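How a Screen Shows What Is Inside a Cell

Cells are too small to see with your eyes alone. Scientists use machines to measure what is in them, and the machines give back numbers. A computer program then turns the numbers into a drawing that a person can read. This page explains how that is done.

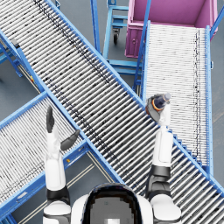
The numbers come in a table. Each row stands for one gene. A gene is a short stretch of DNA that holds the instructions for one part of the body's work, such as making the protein that carries oxygen in blood. Each column stands for one sample. A sample might be a drop of blood or a few cells from the inside of a cheek. The number where a row and a column meet tells how busy that gene was in that sample. A high number means the gene was being used a lot. A low number means it was being used a little. Zero means it was not detected.

A small study may have 600 genes and 20 samples. Multiply the two and you get 12,000 numbers. Printed on paper, they would fill many pages, and a reader would have trouble finding a pattern.

Turning numbers into colors

One common drawing is called a heat map. It has nothing to do with temperature. The program replaces each number with a small colored square. Low numbers get a light color and high numbers get a dark color. The squares stay in the same order as the numbers in the table, so the drawing is the table with the digits taken out.

The rule that matches numbers to colors is called a scale. It is printed next to the drawing in a box called a legend. Always read the legend first. Two heat maps can use the same dark blue for different numbers.

Suppose the program Kamoris is set to use four steps of blue:

0 to 9: very light blue
10 to 99: light blue
100 to 999: medium blue
1,000 and up: dark blue

Each step starts at a number ten times larger than the step before it, apart from the first, which starts at zero. This kind of scale is useful when some numbers are tiny and others are huge. With even steps, nearly all the squares would come out the same color.

Putting rows in order

Colors alone do not show much if the rows are mixed up. The program can compare every row with every other row and move the ones that are alike next to each other. This is called clustering.

Take 3 genes, which we will call A, B and C, measured in four samples.

Gene A: 5, 200, 5, 200
Gene B: 300, 5, 300, 5
Gene C: 6, 210, 4, 190

A and C go up and down together. B does the opposite. The program places A and C side by side and puts B below them. With hundreds of rows, blocks of color begin to appear. A block means that a group of genes was busy in the same samples. It does not prove that the genes work together. It tells a scientist where to look next.

The program often draws thin branching lines at the side of the map. Rows joined by short branches are very much alike. Rows joined only by long branches are less alike.

Picking colors that everyone can read

Many people cannot easily tell red from green. Old heat maps often used exactly those two colors, and these readers could not tell high from low. Staltov, a program used in school science rooms, starts with blue and orange. It also lets the reader touch a square to see the number behind it.

Another way is to use one color that goes from light to dark. This still works when the page is printed in black and white.

Missing numbers

Sometimes a measurement fails. The table then has an empty spot. An empty spot is different from a zero, so it should not get the color for zero. Most programs draw it in gray and say so in the legend.

Try it on paper

You need squared paper and one colored pencil. Write down how many minutes you spent reading, playing outside and doing homework on each of four days. Put the activities in rows and the days in columns. Choose three steps for your scale and write the legend before you start. Shade each square lightly, medium or hard. Leave a square with a small cross in it if you forgot to measure.

Words to know

Gene: a stretch of DNA with instructions for part of the body's work
Sample: the small amount of material that is measured
Legend: the box that explains the colors
Clustering: placing rows that are alike next to each other

Last updated December 11, 2023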